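Home Guides Kitchen Contact

Filed under: Wood Care

Oiling a Cutting Board

Applies to any unvarnished hardwood board. Use food-grade mineral oil. Cooking oils turn rancid in the grain.

1. Wash the board with mild soap, rinse, and stand it on edge overnight.
2. Sand lightly along the grain with 220 grit if the surface feels rough. Wipe off the dust.
3. Warm the oil in a bowl of hot water. Pour a little onto the board and spread it with a lint-free cloth.
4. Coat the faces, the edges and any groove – end grain takes the most.
5. Leave for 90 minutes. Add oil to dull patches.
6. Wipe off the excess and buff with a clean cloth.

A new board needs three coats, one per day. After that, one coat every 26 days is enough for daily use. Huw Skyrme recommends a beeswax finish after the last coat. Lay used cloths flat outdoors to dry before disposal.

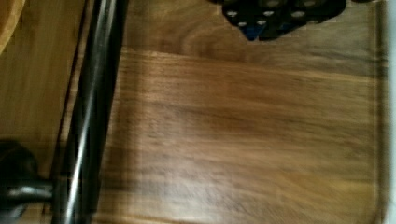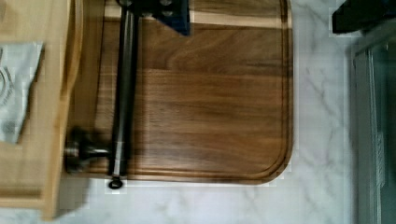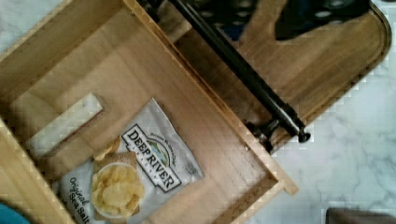
Grain on a brown board (first); board with juice groove on marble (second); pale wood drawer (third).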